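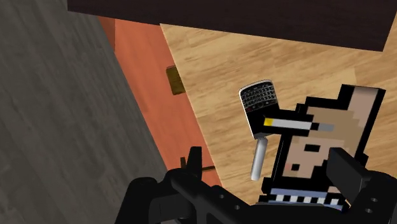

Mazurek reopens Friday after 11 days closed. Same dining room, new menu, and Nadine Khalaf is now running the kitchen.

Lunch is gone. Dinner only, five nights a week, last orders at 9. Leszek Dudek told me lunch lost money most of last year.

The pierogi stay. So does the duck. The tasting menu is out, and the wine list is a lot shorter.

Bar seats are walk-in. Tables are booked online, and January weekends are nearly full. I'm going the second week and will post what I ate.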